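# Chapter 4: Lifting and Holding

In this chapter we teach the robot to pick up a flat board and hold it high without dropping it.

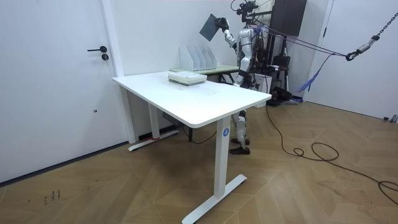 Aino Riihimäki wrote to us that she would begin with the shoulder, and that in her own build at the Ciscombe workshop she tuned the grip for a whole October before she saw that the arm was the problem. We follow her order.

The shoulder controller of the Stullico kit accepts speed values up to 3000. Please start with 40 and keep the safety straps attached during every test. When the arm rises smoothly, go up in steps of 40, but stay under 2000 until you have read Section 4.3.

## 4.1 The shoulder joint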